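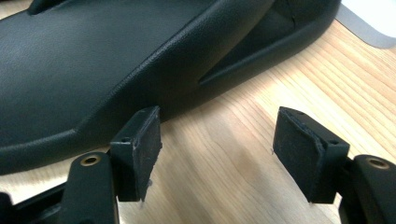 Black molded part with a textured finish, on a wooden tabletop

Transporting a harmonium on tour, hard case or soft bag?

I play harmonium for a small kirtan group. We have mostly stayed near home in Sulstead, but in August we are doing a run of evenings that ends in Prededham, 867 miles of driving in all. The instrument is a folding one with a coupler and two sets of reeds. Right now it travels in the padded bag it came with, and after the last trip one low note started sounding by itself when I pumped the bellows. It stopped after a day.

A hard case would cost me almost 400 dollars. Is it worth it for car travel only? And does the heat matter? The van will be parked outside in the afternoons, and we usually load in at 4 p.m. for a 7:30 start.

Posted by reedbox

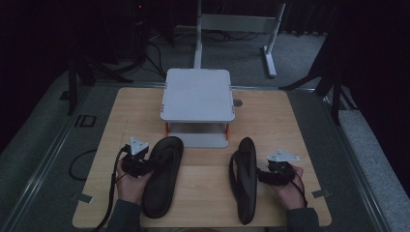

Black flip-flops on a wooden tabletop, by a small two-tiered stand

Your note that sounded by itself was probably a pallet not sitting flat, or a bit of grit under a key. Both happen from shaking. A hard case helps with knocks but does little about vibration unless the inside is a close fit. I would measure the harmonium closed, with the bellows latched, and add foam where there is a gap. Put it on the floor of the van behind a seat – not on top of the speakers.

Heat is the bigger problem. I left mine in a van outside the hall in Hundell one summer and the top board moved enough that three keys stuck. The repair was 700 dollars and I was without it for most of the season. Now it comes in with me at every stop, even for lunch. Leave it closed in the room for half an hour before you tune anyone to it.

Also check that the coupler is off before you pack. Mine got bent because I forgot.

Posted by dronestop4

just get the hard case. mine has done 2,000 miles and its fine

Posted by tablaguy_k

I run sound for Kırmızıgül, and we carry two harmoniums. Soft bag inside a plastic storage tote with a blanket around it. Costs very little and the lid takes some weight. It is awkward on stairs, so if your halls have a lot of those, buy the case.

Posted by lowstage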